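Two 2000 piece puzzles got mixed together – any hope?

Puzzles & Board Games > Jigsaws
Posted 20 February 2019

ulville_edges

Hi everyone! I'm pretty new to big puzzles and completely hooked. I picked up two secondhand 2000 piece jigsaws at the library sale in Ulville, a harbor at sunset and a big alpine meadow, both from the Nulach Panorama series. The boxes were taped together and when I opened them at home I found one giant bag in the top box and nothing in the bottom one. So I have 4000 pieces (if they're all there!) and no idea which is which.

I've started pulling edges and it's slow going. Both puzzles have a lot of blue sky and the cut looks the same to me. My dining table is big enough for one finished puzzle but not two. I also have to clear it for dinner most nights.

Is it worth separating them first, or should I just build the harbor out of the whole pile and let the meadow be what's left? And is there any trick to telling the two skies apart? I really want to finish both, the meadow one is gorgeous.

3 answers

cardboardmoose

Just start with the harbor. You'll get there.

grandma_of_jigs

Oh, what fun! I'd love a pile like that. Do separate them first, though. Building from a pile that's half the wrong puzzle is hard on the eyes and you'll try the same wrong piece ten times.

Turn everything face down for a bit and look at the backs. Even in the same series, two puzzles are often printed on different batches of board. One back might be a bit grayer, or smoother, or have a faint linen feel. I had two Kenon landscapes that looked like twins from the front, and the backs were cream and gray. Took me two evenings to split them, with the radio on, and I enjoyed every minute.

If the backs match, try the side of the piece. Hold a known harbor piece (one with a mast or some rigging on it) next to a known meadow piece (one with flowers) and compare the thickness. Sometimes you can feel it with your thumb. Do this in daylight, lamps make every gray look the same.

Don't worry about missing ones yet. I once counted a puzzle before starting and got 1447 out of 1500, and it made me so gloomy I put it back in the closet. A year later I found a sandwich bag of them in the lid!

tabs_and_blanks

Agree with the backs idea, that's the first thing to check. Here's the routine I use for really big piles. I used it on the Arsenault world map, which was missing its box and had another puzzle's sky mixed in, and I had 3516 pieces out on the table by the end. It's a lovely way to spend a weekend.

1. Cover the table with brown kraft paper. Pieces show up well against it, you can write on it, and you can lift the whole sheet at the corners if you need to move a pile.

2. Mark it off in squares with painter's tape. Mine come out crooked every time and it makes no difference at all. Give each square one kind of piece: two knobs opposite, two knobs side by side, three knobs, four knobs, edges, and so on. Shape first, color second. Keep sky out of it until later.

3. Get a couple of plastic bins with low sides, one per puzzle. Anything you're sure of goes straight into its bin. Anything you aren't sure of stays on the paper. Resist guessing – a wrong piece in the bin is much harder to find than one still sitting out.

Paper, tape and blue bins; the last one has the best view of the squares.
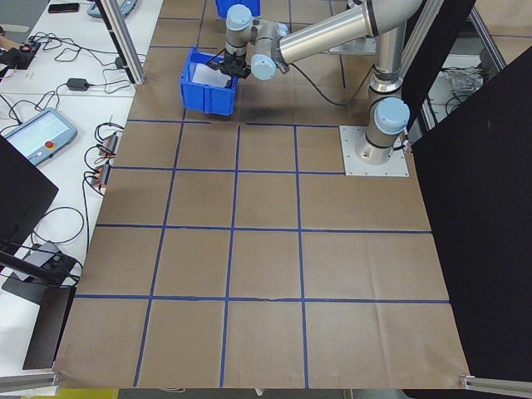
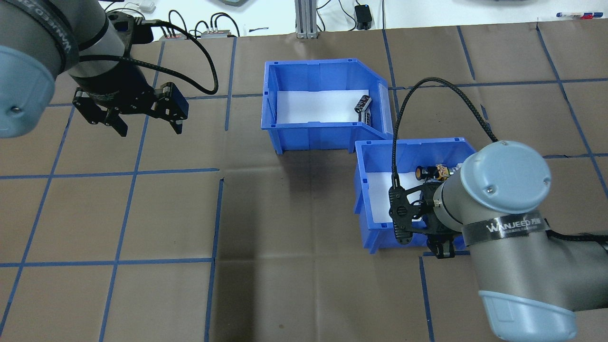
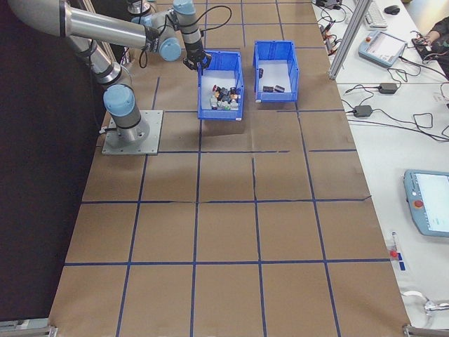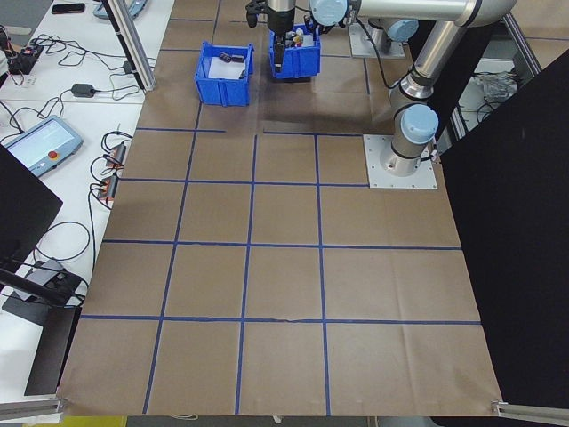
4. Now do the skies. Sunset skies usually have some warmth in them, even in the blue part, so look for a hint of pink or yellow along one side of the piece. Mountain skies tend to be a cleaner blue and get paler toward the peaks. Sort light to dark in a long row and the odd ones will jump out at you.

5. Build the edges of both before you do any middle. If both frames close up, you know your split is good.

6. For dinner, slide a sheet of foam board under whatever you've joined and stack it on top of a wardrobe. Two sheets of foam board hold a 2000 piece puzzle in halves very comfortably.

And please post the meadow when it's done, I've wanted that one for ages!

ulville_edges

Thank you all so much! I just checked the backs and one kind is definitely a bit greener. Off to buy painter's tape.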